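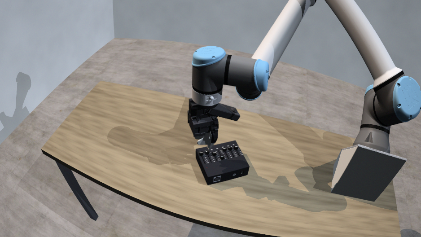
Home | Getting Started | Tasks | Tuning | Logs | Support

Groline Control Suite: User Guide
Section 7. Setting Up a Fader Task
Revised September. By Afroza Paul, with corrections by Mohit Pathak

Start this section with a scene that loads without red text in the console. If yours has red text, go back to Section 4 and make peace with it first. Yellow text can be ignored, as it is by everyone who works here.

The fader task asks the arm to find one slider knob on the mixer, close the fingers on it, and move it to a scale value you choose. It sounds like an afternoon's work. Set aside Tuesday as well.

7.1 Load the task

1. Open the Task panel and choose Fader, Single Channel.

2. Pick a controller. The choices are Morneck (position only) and Kuromico (position with a force limit). Use Kuromico. Morneck is kept for people who have old scripts and strong feelings.

3. Set the random seed. The saved runs in this guide use 172. Any whole number will do, but write it down somewhere other than your hand.

4. Press Reset. The arm should move to its ready pose, fingers down over the mixer. If it goes somewhere more interesting, press Stop and check that the base transform matches the table you loaded.

Note: Reset also puts the knobs at new random positions. To keep them where they are, check Hold Fader State before pressing it. Checking it afterward does nothing, though the box will look very pleased with itself.

7.2 Check the wrist view

5. Open View > Wrist and set the width to 1920. Smaller widths run faster, and the label reader then invents channels.

6. Turn the shadows on. They make perception harder, and that is what they are for. A detector tuned with shadows off will do beautifully until the first time it meets a lamp.

7. Compare the detected channels with what you can read yourself. In the wrist view the lettering lies on its side. The top row is M, with its knob at 0, and the rows below it are 6 and 5. The overlay should agree with you on all three. 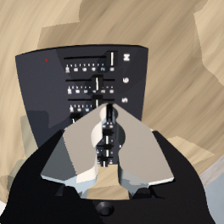

8. If the overlay disagrees, open Perception > Labels and set Text Rotation to Auto. Run the detector again. Should it still read the M as something else, lower the contrast threshold one notch at a time.

Caution: Do not fix a bad label by typing the right one into the overlay. The planner reads the detector output, not your typing, and will go to the wrong channel with total confidence.

7.3 Plan the grasp

9. Select a channel. For a first run, pick one whose knob is in full view of the wrist camera. Knobs hidden behind a finger are tracked from their last known position, a polite term for guessing.

10. Set Finger Opening a little wider than the knob. Too wide, and the fingertips will take the neighboring channel along for the ride.

11. Press Plan. The Dubey planner allows itself 3000 samples before giving up. Most plans finish well short of that. If yours uses almost 3000 every time, the approach height is too low and the planner is trying to route the wrist through the table.

12. Step through the plan with the arrow keys before you run it. Watch the side housing on the gripper. The default collision model leaves it out, a matter that Nisha Negi has raised in writing.

7.4 Run and score

13. Enter the target value. The scale runs from 10 to 0, so moving a knob toward 10 counts as a positive move. Earlier versions had the sign backward. If you have a script from before the change, it still does.

14. Press Run. Keep the pointer near Stop for the first few tries.

15. Read the result in the Score tab. "Reached" means the knob ended within tolerance. "Contact" means something was touched. Check the log to learn what.

Note: A run that ends in "Timeout, success" is a known bug. Kanchan Srivastava is looking into it. Count these as failures in any table you plan to show Manju Shakya.

For sweeps over several channels, go on to Section 8. Save your task file first, under a name you will recognize next month.

Groline Control Suite User Guide | Contact: use the Support tab | Copyright Groline, all rights reserved | Back to top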